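Two grippers, one arm, and rather a lot of buns
Posted 12/01/2026

The Todex two-finger gripper arrived in a box large enough for a microwave, most of it foam. Inside were the gripper, a sleeve's worth of cable, a bag of screws in a size I had none of, and a leaflet that began on page 3. I have had worse starts. The Koo it was up against came in a padded envelope, like a paperback.

I should say what I wanted from them. I have a secondhand Eltby arm on a bench in the spare room, and a long-running ambition to have it do small kitchen jobs: lift a lid, move a bun from one place to another, put a spoon down without throwing it. The Eltby is a decent arm with a dreadful manual. It will carry more than I will ever ask of it and repeats its moves well enough that when something goes wrong I can be fairly sure it was me.

Until June I ran it with the Koo, the cheap parallel-jaw gripper everyone buys first. Two plastic jaws slide towards each other, stop when they meet something, and then go on a bit. It is light, it is simple, and it treats all food as an opponent. I used it on bread rolls for a fortnight and had breadcrumbs in the keyboard by the end of the first evening.

The Todex works on linkages. Each finger is a little set of metal bars with pivots, so the pads swing in as they close and will settle themselves against something round. It is heavier than the Koo, and you notice when you mount it. The Eltby dipped visibly until I put the new weight into the controller, which is a Tustitz, a grey box with one button and strong opinions.

Fitting took me most of a Saturday. The bolt pattern matches, as promised. The bolts supplied do not, being a shade too long, and you find that out when the last one stops short of tight and you have to take the other ones off again to look. A trip to the shop cured it. The cable leaves from underneath and wants to go exactly where the wrist wants to go, so plan the route before you power up. I used two cable ties and some bad language.

Setting up the Tustitz was easier than I had feared. It found the Todex at once and gave me a slider for opening and another for force. The force slider runs from 0 to 130, and I can find no clue as to what the numbers are. They aren't newtons. They aren't per cent, or I hope they aren't. I left it at 40 for nearly everything and never had reason to be sorry, apart from one egg.

I do most of my lining up by way of the wrist camera, which looks out past the fingers and shows me what the arm is about to bump into.

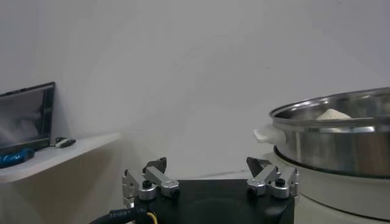 Can the Todex pick up soft food without flattening it?

Mostly it can, if you keep the force low and slow the last part of the close. A steamed bun at 40 came up with two faint dents that had gone by the time I'd found a plate. At 14, the lowest setting that does anything at all, it held the bun beautifully until the arm moved. The Koo, with no force setting to speak of, left me with something more like a pitta.

Round and squashy things are where the money goes, then. On flat or rigid things the two are closer than the price suggests. Both will lift a wooden spoon from a bench, and both will drop it if you grab it by the thin end. The Koo is better with a teaspoon, as its jaws come together dead square, while the Todex pads swing on an arc and tend to close a little above where you aimed. You can correct for this in the Tustitz, on a page called Advanced, under a heading called Other. I'd have put it on the front.

Handles are a mixed bag. Neither gripper is fond of anything fat and smooth, and the Todex pads skate on shiny plastic until you give them a wipe with a damp cloth. I would not ask either of them to lift a full pan, and I would particularly not ask them to do it over a floor I liked.

Noise: the Koo clicks. The Todex makes a sort of thoughtful whirr, quite pleasant, with a tick at the fully open end that I spent an evening hunting before deciding it was normal. The makers replied to my email about it after nine days to say that it was normal.

Cleaning is the real mark against it. All those bars and screw heads are lovely places for flour to live. The Koo can be wiped down in seconds. The Todex needs a small brush and some patience, and the pads have to come off if you've been at anything sticky. Spare pads are sold in pairs – one pair had a left and a left.

If you only move blocks and boxes about, get the Koo and spend the rest on something nice. If your work is lumpy, soft or expensive to squash, the Todex is worth the weight and the Saturday. Mine is staying on the arm. The Koo has gone in the drawer with the padded envelope, and I've kept the bolts that don't fit, on the grounds that they must fit something.

Todex two-finger gripper: four out of five
Koo parallel gripper: three out of five, four if you hate brushing
Tustitz controller: four, less a bit for Other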